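Rind: fan forum post archive, release 2

Overview
Rind is a text archive of posts from Cirkance, a fan forum for idol groups. It holds 2,319 threads, each stored as one JSON file. The release was built by Waqas Arain and checked by Shamim Bugti. Last updated Feb 10, 2026.

Contents
threads/ one file per thread, named by thread number
groups.csv group name, line-up number, spelling variants
members.csv stage names as fans wrote them, with the official spelling
skipped.txt threads left out, with a short code for each

Fields
thread_id: integer
group: key into groups.csv
posted: year and month only
body: post text, UTF-8, signatures removed
reply_to: post number, or null

Post text is cut at 2,000 characters. Quoted text is kept once, in the post where it first appears. Usernames are replaced by a number that is stable within a thread but not between threads.

Not included
Photo book scans, concert stills and any other attachments. Links to them are replaced by the token LINK. Private messages were never collected.

Known problems
Nicknames shared by two members are not resolved. In 12 threads the August posts are out of order. Smileys from the old Tamasow board software show up as bare codes. 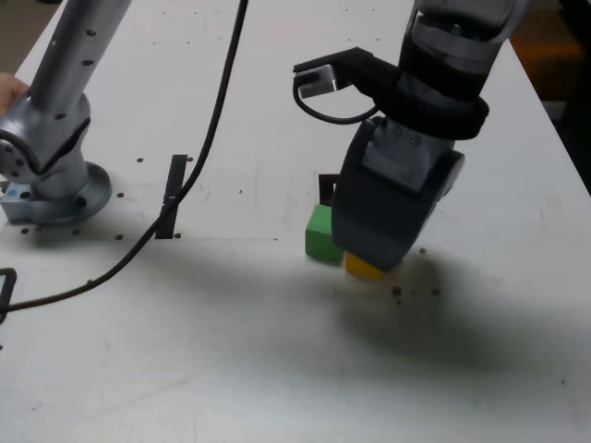

Fig. 1. Gripper above two small cubes on a white tabletop.

Loading
Run weron load threads/ from the top folder. Weron reads groups.csv first and stops if a key is missing. Use --skip-missing to carry on past it.

Corrections
Send the thread number and post number to Shamim Bugti. Removal requests go to Waqas Arain.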